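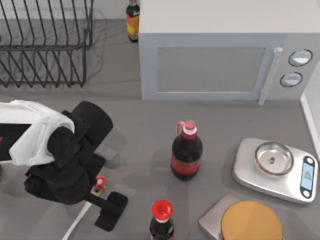 Amna Swati 留言问，Skalby 这台效果器到底值不值，她玩后朋克的，主要想要那种又冷又湿的合唱声，别的功能无所谓。

先说结论：值，但别买全价。

用了一个多月，三月到现在，排练四次，小场演出一次。琴是老的 Jazzmaster，箱子是乐队公用的。

## 声音

合唱很好。真的很好。深度拧到一半，速度压低，八十年代那个味道马上出来。弹单音 riff 尤其舒服，扫和弦稍微有点糊，把音色旋钮往右拧一点就行。

延迟一般般。偏暗，尾巴拖得长，做氛围够用，要清楚的节奏型延迟就算了，还是买单独的。

失真……别开。沙，薄，像收音机没调准台。我们贝斯手 Tanveer 听了两秒让我关掉。后来试过接贝斯，反而还行，低频没丢多少。

## 操作

16 个预设位，够了。切换要踩住再松，台上容易踩错，我演出那次第二首歌直接进了混响最大那档，主歌全糊了，硬着头皮弹完的。

屏幕字太小。暗场基本看不见，我贴了夜光贴纸。

存预设要按两下，按一下不算。说明书在第二页角落提了一句，我丢过两个音色才看到。再接再励吧厂家。

## 噪音

单线圈会有底噪，高增益时明显。换了 Belden 的线好一些，没全好。电源一定要独立供电，跟别的单块串着用，嗡嗡的，没法录音。

## 价格

新的 4000，贵了。二手 2000 能收到，成色还不错，旋钮没松就可以下手。我这台就是二手的，脚钉有点涩，喷了清洁剂，好多了。

Wilma Sutherland 在群里说她宁愿买两块便宜的模拟单块，合唱一块延迟一块，总价差不多。也有道理，板子上有地方的话可以考虑。我背包小，一台搞定省事。

## 谁适合

后朋克、梦泡、盯鞋，可以。硬核、金属，绕开。朋克嘛，看你哪一派了，反正失真得另外配。

还没试立体声输出，排练室只有一个箱子能用。下个月录 demo 的时候接两路试试，到时候再来补几句。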